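Prurier bench top, long size — 11 months in

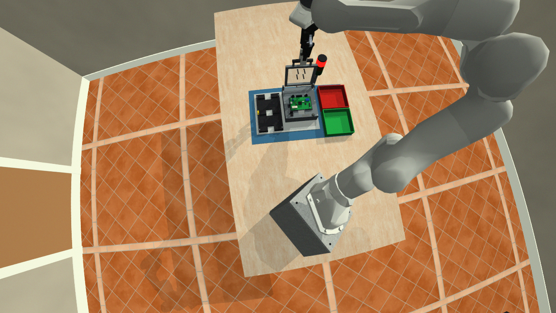
Pale top, curved edges, orange tile under it.

Quick one, I've got a delivery coming at 4. People keep asking about the Prurier top so I'm putting it all in one place.

Paid 419 for the long one, from Brunet in Jaltesham. Legs extra. Annoying. I bought the plain steel set from the same shop and they're fine, bit ugly, they don't rock. Shipping was free but it came to the curb and no further, so have someone strong around. It is heavy. Took the door paint off getting it in.

Setup: easy enough. Pilot holes were off on one corner, had to redrill. Instructions are one sheet with no words on it. Took me most of a Monday evening, and an hour of that was looking for a bit that fit.

The good. Flat. Really flat, I put a straightedge on it the first day and again last week and no change. Rounded edges are kinder on forearms than my old bench, which had a corner that got everybody sooner or later. Light color means I can find a dropped screw. Wipes down ok with a damp rag, coffee comes off if you're quick.

The bad. Finish marks. Not deep but you'll see every mug if you leave one overnight, and I do. Red marker never came out, there's a pink smudge near the back that I've stopped looking at. No cable hole! At this price. I drilled my own and sealed the edge with leftover varnish, looks homemade beacuse it is. Also no lip at the back so pens go over the side all day long.

Smell — yes, strong for the first two weeks or so. Windows open. Gone by October.

Compared it with the Dutthorpe before buying. Dutthorpe is cheaper and comes with legs, but the one on the shop floor flexed when I leaned on it and the edges were square. Would of been fine for a desk. Not for a vise.

Customer service: emailed Prurier about the pilot holes, got an answer 17 days later offering me a replacment screw pack. Already had screws. The Brunet people were much better, they knocked a bit off the legs when I called.

Would I buy it again? Yes, but on sale, and I'd get the darker finish. Four stars. Take one off if you drink a lot of coffee.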